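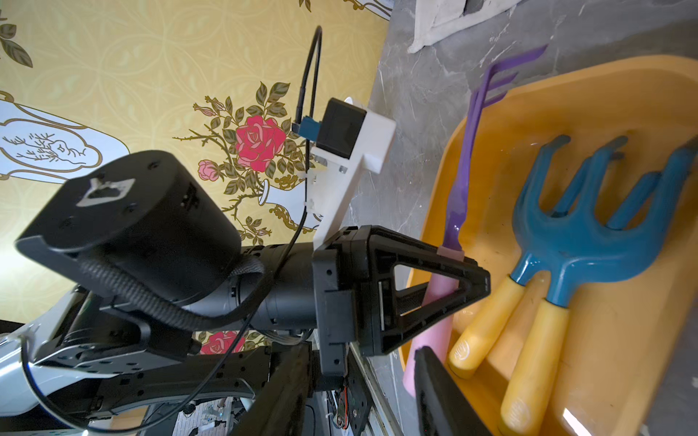 Tilham Kids' Garden Tool Set: Review

We bought this set in April for two kids, ages four and 7, who had started taking our good trowels out to the raised bed and leaving them there. It cost $17 at Pralton, the farm store out on the county road. The Prorora set on the same shelf was $14 but had no cultivator.

The tools are plastic and come in bright colors. I find them in the grass without much trouble.

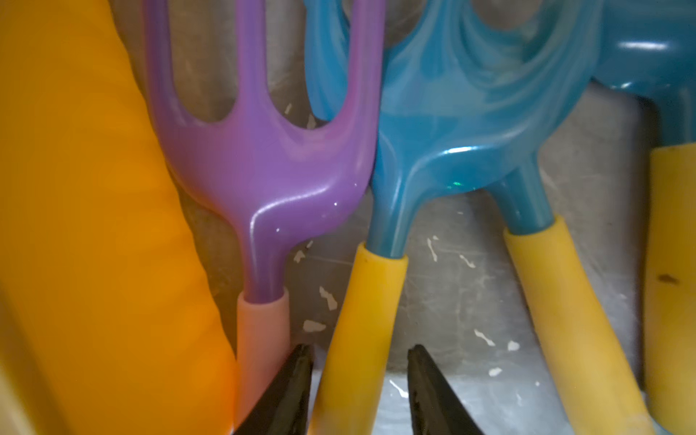 How they dig

Fine in loose soil. Our raised bed is mostly compost and the kids put in a full row of beans without asking for help. The ground by the fence is clay, and there the tools flex and skid across the top. I watered it the night before and tried again – a little better, still slow. 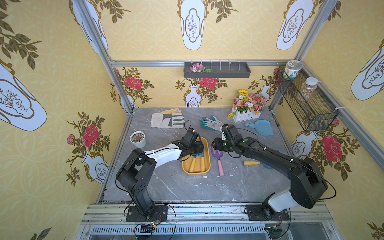
The handles are thick enough for a four-year-old to hold in a fist. My older one says they're too short, and she has a point. She'll want a metal trowel by next year. I looked at the Rizk junior trowel for her but the grip was rough along the seam, so we passed.

Cleanup is easy. I dump everything in a plastic tub, run the hose, and leave it on the step. Dirt packs in where the tines meet the handle and needs an old toothbrush.
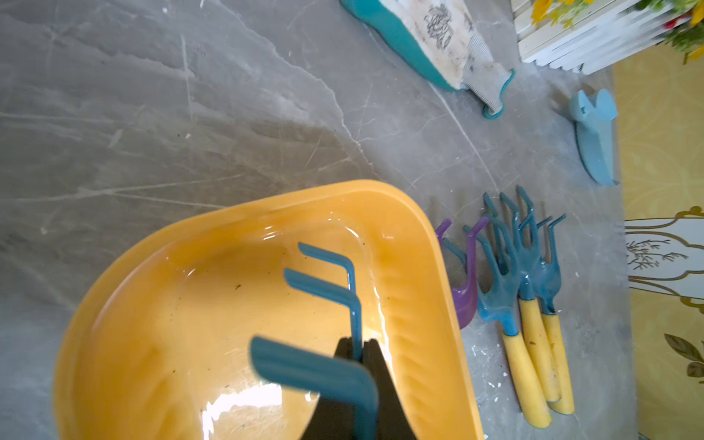 Sun is my main worry. Our last plastic set got brittle after one summer outside, so this one goes in the shed at night.

Worth the money for kids under six with soft soil. For clay, spend more and get metal.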